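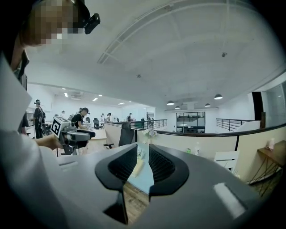 Why do we yawn when somebody else yawns?

Okay, quick warning before we start. You are probably going to yawn while you read this. I yawned four times writing that heading, and I'd had a great night's sleep!

Let's begin with what a yawn is. Your jaw drops wide open, you pull in a big slow breath, your eardrums stretch a little (that's the funny rumbly sound you hear), and then the air comes back out. Most yawns last only a few seconds. Your eyes might water too, because the muscles in your face squeeze the little glands that make tears.

People used to say we yawn when our bodies need more oxygen. I learned that one in school, and I repeated it to everybody for years. But scientists tested it by having people breathe air with extra oxygen in it, and guess what? They yawned just as much as before. So that idea is in big trouble.

Another idea is that yawning helps cool your brain. Brains work hard and they get warm, a bit like a computer that's been on all afternoon. A big gulp of air and a good stretch of the jaw might help move cooler blood up there. Some scientists like this idea a lot and some of them don't, and they're still arguing about it.

Yawns also show up when your body is switching gears. Sleepy to awake, awake to sleepy, bored to busy. Some athletes yawn right before a race, and they sure aren't bored!

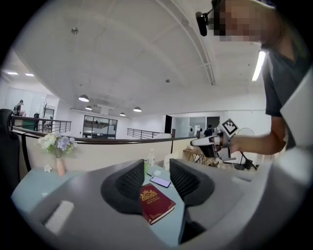
Now for the catching part. You can catch a yawn by seeing one, by hearing one, or even by reading the word yawn. (Did I get you yet?) Babies yawn all the time, even before they're born, but they don't seem to catch yawns from other people. That usually starts when kids are around four or five, so if you have a baby brother or sister, you can yawn at them all day and not much will happen.

Why do we copy? One guess is that it's part of how we tune in to each other. Humans copy smiles and frowns and the way friends talk, mostly without noticing. Some studies found that we catch yawns more easily from family and close friends than from strangers. Other studies didn't find that, so it's a maybe for now.

Animals yawn too. Cats do, snakes do, even fish open up wide in a way that looks a lot like it. Chimpanzees catch yawns from each other, and some dogs catch them from people. My neighbor's dog, Totolex, has caught exactly one from me, and I've been trying since November.

Want to try it yourself? Sit where a few people can see you and do one big fake yawn. Make it a good one, with the noise. Then wait a couple of minutes and write down who yawns. Do it again another time with no fake yawn and compare. You need both parts, or you won't know who was just tired!

Okay, I have to go. I've yawned so much my jaw hurts.

Filed under: Body Questions, Kids Ask Why

3 comments

Rizal Ngui
Read this out loud to my class after lunch and had to stop at the second paragraph. Every single kid was yawning and so was I.

Svatopluk Kubíček
My son wants to know if you can catch a yawn over the phone. We tried it with his grandma and she did yawn, but it was past her bedtime.

hestley47
i tried it on my cat and she just left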